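Boat Care > Deck and Hull > Guides

Sat 6 December, Wandisell Boatyard

Re-sealing a deck hatch

Owners who intend to launch in February are advised to check all hatch seals now. The procedure applies to Dredik and Bunow hatches fitted on a flat deck. 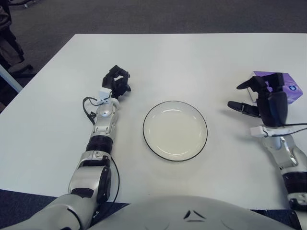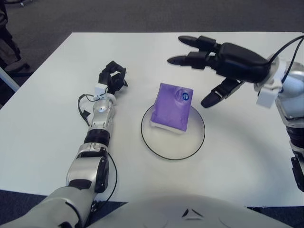
Removing the old seal

1. Unscrew the frame and lift it clear of the deck.
2. Scrape away the old sealant with a plastic blade.
3. Sand the deck flange with 360 grit paper and wipe it with solvent.

Fitting the new seal

4. Apply a continuous 3 mm bead of Akgül marine sealant inside the screw line.
5. Lower the frame and tighten the screws by hand, working from opposite corners.
6. Leave for 12 hours before the final tightening.

The hatch must not be walked upon during this period. Excess sealant should be trimmed once it has cured.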